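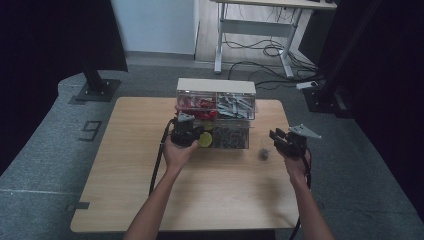
**Which hand-held gripper should we use for picking small parts, the Werkard or the Fludgate?**

For small parts we recommend the Werkard. The Fludgate is better for round objects and for long sessions, and we will keep it for these.

## Gripper comparison: what we learned in April

Many colleagues have asked in the last weeks which grippers they should book, and the booking sheet did not help them much. Both types are listed there as "gripper, hand-held, pair". I have now corrected this. In the same time we finished the comparison between the two types, so I will try to put all the results in one place.

The work was done by Nandi Dlamini, Sipho Ngubane and me. Mandla Gumede prepared the mounting plates and the cables, and Kgomotso Nkuna wrote the small program which cuts the recordings into single picks. Seven colleagues took part as operators. Three of them had never held one of these grippers before, and I am thankful that they gave us their afternoons.

### How we compared

Each operator stood at the same table and worked with a gripper in each hand. The main task was to take a part out of the organiser, put it on the table and then return it to the correct compartment. We did this for the red pieces, the grey metal parts and the dark ones. After this came the loose objects, which are the ball, the clear cup and the round lids.

Every operator made 100 picks with each type. Half of the group started with the Werkard and the other part started with the Fludgate, so that practice would not help only one of them. A pick was counted as good when the part arrived in the correct place without a second attempt. If the operator touched the organiser so strongly that it moved, we counted the pick as failed, even when the part was held well. Sipho found this rule too strict. We discussed it during one long lunch and kept it.

We did not measure force. The sensor that we wanted to use was still at the Fourie workshop, and we preferred not to wait for it.

### Small parts

With the grey metal parts the Werkard was clearly better. Its jaws close more evenly at the tips, and an operator can take one part by its edge and leave the neighbours in place. With the Fludgate it happened often that two parts came out together. Then one of them fell back, usually in the wrong compartment.

The red pieces gave less difference. Both types can take them from the top of the pile. When the compartment becomes half empty, the operator must turn the wrist more, and there the body of the Fludgate comes against the wall of the organiser. It is only a little wider than the Werkard, but in a small compartment one feels it immediately.

The lower compartments are difficult with both. Nandi wrote in her notes that she had to bend her knees to see what the jaws were doing, and I had the same experience. We would like to repeat this part with the organiser placed higher.
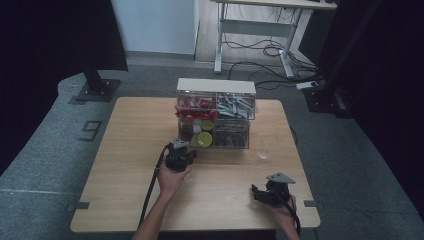 *Both hands at work in front of the parts organiser, with the clear cup standing to the right.*

### Round and smooth objects

Here the result was the opposite. The Fludgate jaws have a softer surface, and the ball stays in them also when the operator moves fast. With the Werkard it jumped out many times, and Fletcher has collected it from under the desk more often than he wishes to report (Fletcher is me).

For the cup, the best method was to keep one gripper at the rim and to use the other only as a support. Most operators discovered this alone after a few attempts. The cup is also the object which our tracking likes least. On the recordings it is hard to separate a transparent thing from a pale table, and Kgomotso had to mark the start and the end of these picks by hand. She asks that future sessions include a coloured cup as well, so that we can see how much of the difficulty comes from the gripper and how much from the camera.

The lids were easy when they stood on their edge and almost impossible when they lay flat. This is true for both types.

### Comfort and cables

After the session every operator filled in a short form. The Fludgate received the better marks for comfort. It is lighter at the front, and the hand gets tired later. Two operators with smaller hands said that with the Werkard they had to stretch the finger too far for the fully open position.

The cables received bad marks in both cases. They pull a little at the wrist when the arm reaches to the back of the table, and when the hands cross, the left cable likes to lie down on top of the parts which one wants to pick. Mandla has tried to lead the cable along the forearm with a soft band. It helps, but then it takes longer to put the gripper away. A longer cable is ordered.

I would also ask everybody to look at the mounting plate before starting. If the screws are not fully tight, the plate turns by a very small angle, and the position data of the whole session is shifted. This happened to us in one session and we had to repeat it. The correct tool is in the drawer with the tape.

### What changes from now on

- The booking sheet has separate lines for "Werkard pair" and "Fludgate pair". Please do not mix one of each, the calibration files are different.
- Sessions with the organiser use the Werkard.
- Sessions with the ball, the cup or other smooth objects use the Fludgate.
- New operators begin with the Fludgate, also for small parts, until they feel secure.
- Please write the name of the gripper type in the session notes, not only the booking number.

Our plan for the next period is 2000 recorded picks with the Werkard on small parts, with the organiser in several different positions on the table. Nandi makes the schedule. She still looks for operators for the early hours, and left-handed colleagues would be especially welcome, as we had only right-handed ones until now.

There is one more question which we could not answer. Sipho believes that the Werkard with the soft jaws of the Fludgate would be good for all objects. The holes do not match, but he has drawn an adapter and Mandla will print it when the printer is free. If somebody has already tried a similar thing, please write to one of them before the printing starts.

The notes and the forms are in the shared folder under "gripper comparison". The recordings of the cup are still missing there, and Kgomotso will add them when the marking is complete.

Fletcher Mudgway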